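OK, a few of you asked how the sock thing is going, so this is going to be a thread. Get a drink.

Quick recap if you're new: I crochet just fine, I've knit flat things for years, and I have never once turned a heel. I signed up for the June sock-along anyway. It's run out of the yarn shop on Vemmont and there are 10 of us in it.
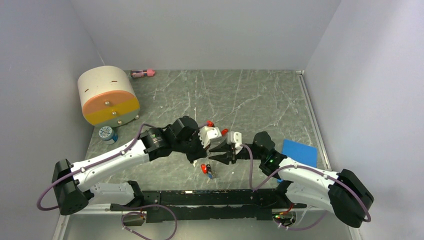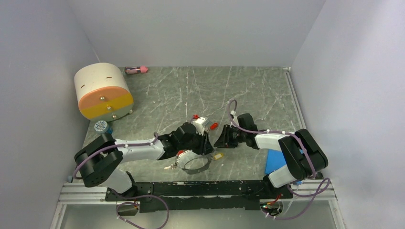 So. The pattern is called Erkcombe and it's Sorcha Dow's, the one with the little leaning cables up the leg. It's rated "adventurous beginner," and I have some thoughts about that rating, but let's go in order.

Yarn first. I used Pelkonen sock in the color they call Grivmont, a kind of mossy gray-green that looks brown indoors and I love it so much. It's a wool and nylon mix and it splits a tiny bit if your needle tips are sharp. Mine are sharp. I've switched to my blunter ones and we're all calmer now.

I did NOT swatch. Yes, I know. Wilma McIver (best knitter in the group, by a mile) asked me to my face if I had swatched and I said "sort of." She let it hang there until I went and swatched.

Good thing, too! I was so far off gauge that the first cuff would have fit a fence post. Went down two needle sizes, cast on again, and now it fits an ankle.

The cast-on, for those who asked: I'm doing the stretchy twisted one. Long-tail is fine for the leg but mine always comes out tight as a drum and then I can't get my heel through it. If you're a loose knitter, ignore me.

Cables! I was scared of the cables and they're the easy part. It's only ever two stitches crossing over two. I don't even use a cable needle anymore, I just pinch and pray (Leandro Quintana showed me how, and he makes it look like a card trick).

OK, the heel. Deep breath. It's a heel flap and gusset, and the pattern has you slip every other stitch so the flap comes out thick and ribby. That bit is lovely. Really soothing, I did mine on the bus.

Then you turn it. Short rows. You knit partway across, stop, turn around in the middle of the row like you forgot something, and go back. It feels so wrong. I ripped it out 5 times. Gus Wojcik took a look at it and told me to quit reading ahead and just do the line I was on, and that's what finally got me through.

I HAVE A HEEL. It has a small hole on the left side where I picked up the gusset stitches. I'm going to close it with the tail and we will not be speaking of it again.

Somebody in the replies wanted to know how many stitches are in a sock. Jozef Wouters worked it out for just his cuff and got 1,538, and then he looked so sad that I told him to stop there.

For anyone who wants to knit along from home, what you need is one skein, a set of double points or a long circular (I'm on double points, I like how busy they look), a stitch marker, and a blunt needle for the toe. Read the heel section once all the way through before you start it, then follow Gus's rule.

Next up is the foot, and that's plain stockinette on the bottom, cables on top, until it's two inches short of your toes. Then decreases. Then the toe gets grafted shut and I've been watching videos of that with my hands over my eyes.

And yes, I know there's a second sock. I've already wound the yarn for it, so don't start with me. More when I hit the toe!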